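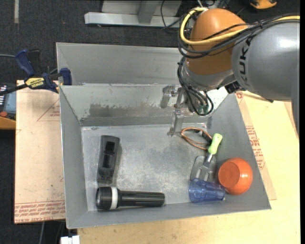
The KUKA arm over the metal bin at Clutum, with an orange bowl and a blue cup among the things to be picked.

Constanza Maldonado has spent most of the winter steering a robot arm by remote control. She is one of 2 operators at Clutum who teach it to pick household things out of a bin, one pick after another, by doing it herself first.

"People think you write out the steps," she says. "I hold a controller and move the gripper to where I would put my own fingers. The machine keeps a record of it."

A session lasts 10 minutes, then she swaps with Rodrigo Carrasco. They tried longer turns in January and gave up. "You get lazy and start taking the easy grasp every time. Then that is all it learns."

Which things are hardest? She names bowls turned upside down. "There's no rim to get hold of from above. You have to come at the edge, low down, and the bin wall is often in the way." A spatula is fiddly too, she says, but she can usually go for the handle.

Carrasco prefers guiding the arm by hand, as they did at his last job. Maldonado has tried it and found it tiring. "With the controller I can stop and think. My shoulder doesn't hurt either."

She throws away her bad attempts at the end of each shift. Carrasco keeps his, and they still disagree about that.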